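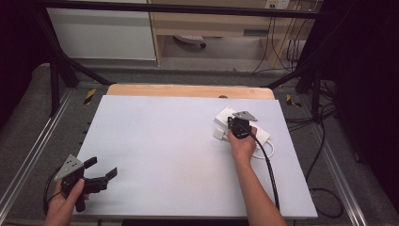
My project began with an argument over an electricity bill, and I may as well admit that. There are five of us in a rented house on Manolakis Road in Ostonley, and when the yearly statement landed on the mat in June it said we had used 3,254 units (a unit is one kilowatt hour, in case you've never had to care). Everyone had a theory and every theory blamed somebody else! So when we were told to pick a household topic and measure it ourselves, I knew straight away what mine would be: how much of our electricity goes on things that are switched on but not doing anything. Most of those things end up plugged into a white power strip much like the one in the picture, with its white cord curling out of the side, and we have one of those in nearly every room of the house.

What I wanted to find out

The question in my proposal was "How much electricity does a shared student house use on standby over a year, and who or what is using it?" My tutor crossed out "who" and she was right, it would have got nasty. I kept it to the "what".

I had a guess written down before I started, which was that the telly would be the worst thing in the house. I also guessed that phone chargers would come a close second, as my mum has been telling me to unplug mine since I was eleven.

How I did it

I borrowed a Mokham plug-in meter from the department. It goes between the wall socket and whatever you're measuring and shows the watts on a little screen. For each thing I took a reading while it was in use, then one while it was on standby, then one with it turned off at its own button but still plugged in. I left it five minutes each time before writing anything down, because the numbers jump about at first. (The first evening I didn't wait, and had to do the whole kitchen again. Lesson learned.)

For things that change what they draw, like the games console, I left the meter on overnight and used the total. The fridge I left out of the standby figures altogether. It is on all the time but it's meant to be, and calling that waste seemed silly. Same with the boiler, which is wired in and I wasn't going anywhere near it.

To turn watts into units for the year I multiplied by 8,760, the hours in a year, and divided by a thousand. That assumes things stay on standby all year, so for anything we use a lot I took the hours of use off first. We kept a tally sheet on the fridge for that. It was filled in beautifully for a week and then rather less beautifully.

What I found

All the standby use added up to 280 units a year, just under nine per cent of the bill. I'd honestly hoped for more, if only to win the argument.

The phone chargers were so low that the meter showed nought for every single one of them when there was no phone attached. I tried them together on one strip and it still showed nought. That doesn't mean they use nothing, only that it's less than the meter can pick up, but they are clearly not the problem. Sorry, Mum.

The telly was fine too, as it's fairly new. The worst offender was the old stereo in the front room, which came with the house and which we use perhaps twice a month. It drew nearly as much on standby as it did playing quietly. After that came the console, left in its "instant on" setting, and then the printer, which wakes itself up in the night and has a little whirr. The internet box was up there as well, though I went back and forth on whether it counts. In the end I only counted the hours between one and six in the morning, when we are supposed to be asleep.

I also measured the kettle, mostly out of nosiness. It draws 2,000 watts when it's boiling and nothing at all when it isn't. We are forever filling it to the top for one mug of tea, and I suspect there's another project in that for somebody.

What we changed

The stereo is now unplugged and the console has been moved to its slower setting. Bitia, our letting agent, was perfectly happy about the stereo and even offered to take it away, but by then two of my housemates had become fond of it. The printer gets turned off at the wall, when we remember.

I took the readings again afterwards but I've only got three weeks of them, and the weather had changed and one of us was away, so I haven't put them in a table and I wouldn't want anyone to lean on them.

Things I'd do differently

I'd use a better meter, one that reads below a watt. I'd also ask a second house to take part. Ours has an electric shower and no tumble dryer, and I have no idea how normal that is. And I would start the tally sheet earlier and put it somewhere other than the fridge, where it got soup on it.

The word limit was 2,000 and my first draft went well over, so the room-by-room readings have been moved to the appendix along with the tally sheet (soup and all).

Shireen Maluleke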